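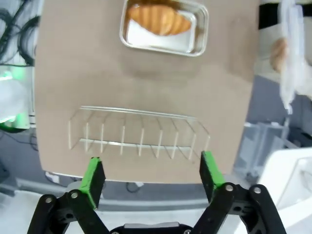

Croissant on a small stainless-steel tray.

Trials Riding for Improvers: Notes for Session 2
Grandham Motorcycle Skills Program
Tutor: Finn Kröger

Welcome back, everyone, and well done for surviving the figure eights last time! These notes cover balance at a standstill, clutch control and how to walk a section before you ride it. Have a read before we meet at the Nigatu paddock, and don't fret if some of it sounds strange on paper, as most of it makes a good deal more sense once you've got your boots on the pegs and a bit of a slope in front of you.

Body position

Last session I saw plenty of bent arms (good) and plenty of stiff knees (less good, but we'll get there). Stand with the balls of your feet on the pegs, toes pointing forward, knees soft and slightly apart so the bike can tip underneath you without taking you along for the trip. Your head stays over the steering stem on level ground. On a climb you bring your weight forward enough to keep the front wheel tracking, and on a descent your hips go back and your arms get longer. If your forearms are burning after one lap you're holding on too tightly, so loosen your fingers and let your legs do the work.

The static balance

Turn the bars to full lock, whichever side feels natural, and rest the front wheel lightly against a log or a low rock. Front brake on, one finger only. Now stand up and breathe. You'll make tiny corrections with your knees and hips, and at first they'll be far too big, and you'll put a foot down, and that's completely fine! When you can hold it for 5 seconds, swap to the other lock, and grumble as much as you like. Then take the log away.

Clutch and throttle

Trials engines like a small, steady throttle with the clutch doing the fine adjustment. Set your lever so it bites where one finger can feel it, quite close to the bar. For those on the Sonero loan bikes, the adjuster is a bit stiff in the cold, so give it a few turns before you warm up, and please leave it where you found it for the next rider.

Drill: ride a full-lock circle at walking pace in first gear, rear brake dragging ever so slightly. Do 8 circles to the left, have a rest and a drink of water, then 8 to the right.

Walking a section

Walk it in the direction you'll ride, then turn around at the end cards and walk it back. Look at where the rear wheel will go as well as the front, especially on tight turns around trees. Kick any rock you plan to use and see whether it moves. Pick your line, then pick a second one in case the mud has been churned up by the time your turn comes around.

We'll use the Rerkano creek bed for this, seven short sections marked with coloured arrows. Follow the white arrows unless you and I have had a chat about it first.

Before next time

Check your tire pressures and chain tension at home, and bring the small gauge if you own one, as the forecourt kind is hopeless at these low pressures. Helmet, gloves, proper boots and a spare pair of socks for the drive home. The gate opens at 7.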